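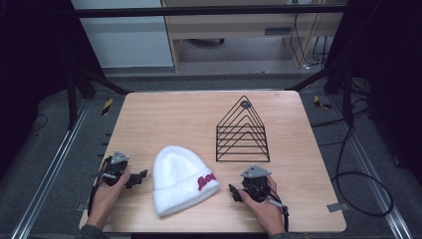
Readers who took part in the autumn survey told Prestbridge Library that they wanted the Larden novels back on the open shelves, and one of them wrote that waiting for a single circulating copy of the second book had become a yearly habit. The library has now confirmed that the full sequence will return to general lending.

The Larden sequence, a series of science fiction novels first issued in paperback by Kincaid Press, has been out of print for several years. Kincaid will reissue the first 3 volumes in August, with the original chapter headings restored and a new map of the Isden colonies. The remaining 2 are to follow at a later date.

Under an agreement with the publisher, the library will receive 51 copies for its main building and branches. Roughly 460 people answered the survey, which asked cardholders to name out-of-print fiction they would borrow if it were available.

The library's existing copies, several of which have been rebound, will move to the reference collection and may be read on site. Holds on the new editions will open when the publisher confirms its delivery date. Cardholders who already have a hold on an older copy will keep their place in line and do not need to submit a new request.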